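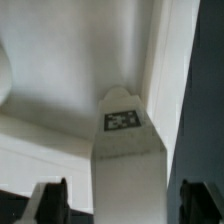

Home > Small Arms & Benchtop Cells > Faults, Crashes and Near Misses
Search this forum Go Advanced

Arm dropped into the tray on fault recovery, fingers still open
Started 6th February by marl_bench

marl_bench wrote:
Hello all, long-time reader, and I'm sorry my first real post has to be a sad one. We run a small assembly cell at Prernolau, putting little white blocks into a tray and taking them out again, all day long, and up to now it has been a sweetheart. Yesterday at cycle 484 it threw a tracking fault. I cleared it the way I always do, and the arm went straight down 16 mm with the fingers still open and thumped the tray. Nobody hurt, thank goodness, but my hand had been in there a minute before and I didn't sleep very well. Has anybody seen a recovery move do this?
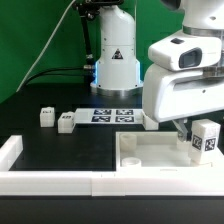 tidepool_tech wrote:
Recovery moves are nearly always planned from the last good pose, and if that pose came from a tag the camera misread, the arm will trust it completely, bless it. I'd start with your tags. You've got two on the upright block alone, front and side, and another four on the flat board, so there are plenty of chances for the software to take one for another. We had the very same trouble with Culla (the tracking package, if you haven't met it) when two tags shared an ID. It took us most of March to find, and I still grumble when I think of it!

old_gantry wrote:
I'm going to disagree, kindly. A bad tag reading gives you a bad target, sure, but it shouldn't let the arm push down until it thumps. That's a force limit set too high, or not set at all. Please check that before you go hunting for stickers. And don't put your hand back in there until you have.

marl_bench wrote:
Thank you both, I really do appreciate it. The limit is set, I looked first thing this morning, but the log says it was switched off during recovery, and I had no idea it could do that. Event 1062, "limits suspended," plain as day. I've been running the cell at crawl speed ever since with my thumb on the stop, creeping down toward the pegs

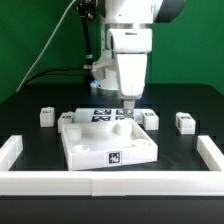

and so far it hasn't repeated, though I've only cleared 2 faults on purpose and I know that's no kind of proof. I'd love to hear from anyone who has left it running slow for longer than that.

tidepool_tech wrote:
Well, I'll eat a little crow about the limits, but I still want you to look at those tags. Something caused the fault in the first place. Is your wrist view sharp? Ours was soft and we put up with it for ages.

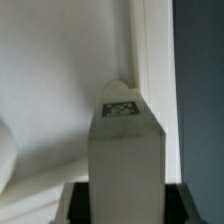 garg_cell_support
Moderator, Garg Integration

Hi marl_bench, and welcome, I'm glad you're all right. Old_gantry has the more urgent half of this. On several controllers the recovery routine is allowed to suspend force limits so that a jammed arm can free itself, and it's a setting you can turn off. Please do that today, and jog clear by hand after any fault until you've tested it. Tidepool_tech may well be right about the cause, too. A tag that looks slightly blurred at the wrist can be read one moment and lost the next, so I'd check focus and shutter time before reprinting anything.

old_gantry wrote:
I'd go further and take the automatic recovery out altogether. We did on the Arano line and I have never missed it.

garg_cell_support wrote:
That's fair for a bench with someone sitting beside it. I wouldn't say it to everybody, as some folks end up reaching in to free a part, and then you've swapped one hazard for another.

marl_bench wrote:
Setting is off! I'll do the focus tonight once the cell is powered down, and I'll post the log if it faults again.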